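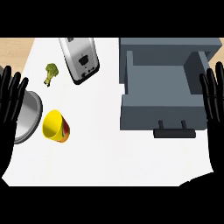

From: Rigoberto Arboleda
To: Beltdale Repair and Reuse list
Date: December 9, 2020
Subject: Re: Zedden extended cover on small appliances

On the Zedden offer, M. Babalola wrote:

> Hello all,
>
> Has anybody looked at the new Zedden plan? It's 40 pounds for 5 years and
> it covers everything in the kitchen with a plug on it, up to 200 pounds
> per item. You ring them, they send a replacement, you never have to argue
> with a shop again. My sister-in-law has it and she's very pleased. I was
> thinking we could mention it in the next round-up, as people keep asking
> us what to do when something can't be mended. They also say it makes
> things last longer because you get a yearly check-up.
>
> Is there any reason not to?

I've read the booklet, all of it, including the part in grey at the back, and I wouldn't put our name near it.

Start with "everything in the kitchen with a plug on it". Page 2 says that. The list of exclusions says no heating elements, no seals, no switches "subject to ordinary use", no flex, and nothing that has been opened by anyone other than a Sidari approved engineer. Take the element, the switch and the flex away from a kettle and you are insuring a jug. I would like to know what your sister-in-law has claimed for. If the answer is nothing yet, then she is pleased with the booklet.

The last exclusion is the one that ought to bother this list. Anyone who brings a thing to us and has the back taken off has ended their cover on it. So we'd be recommending a plan that stops people using us.

As for the yearly check-up, I rang and asked what happens at it. It's a form. You fill it in yourself and say whether the item is working. If you forget to send it, the cover lapses and they keep the money. I can't see how a form makes a toaster last longer, and the man on the phone couldn't tell me either, though he was polite about it.

Then the 200 pounds per item. Fine, but it's the value "at the time of claim", and they work that out from a table they wouldn't send me. My guess is that a four-year-old blender comes out of that table worth very little. Only a guess, but I did ask twice.

I may be wrong about some of this. The booklet I have is the June printing and there could be a later one. If somebody has it, please scan the exclusions page and post it here and I'll read that too.

What I'd say to people who ask is duller. Keep the receipt. Go back to the shop first and don't let them send you off to the maker. Put the money you'd have spent on the plan in a tin, and if nothing breaks, you have a tin with money in it. I know that's no use to someone whose cooker has gone this week, but nor is Zedden - cookers are wired in, so they haven't got a plug.

Separately, the box of fuses that went missing from the hall cupboard is at mine. I took it home by mistake with the extension leads and will bring it back next time.

Rigoberto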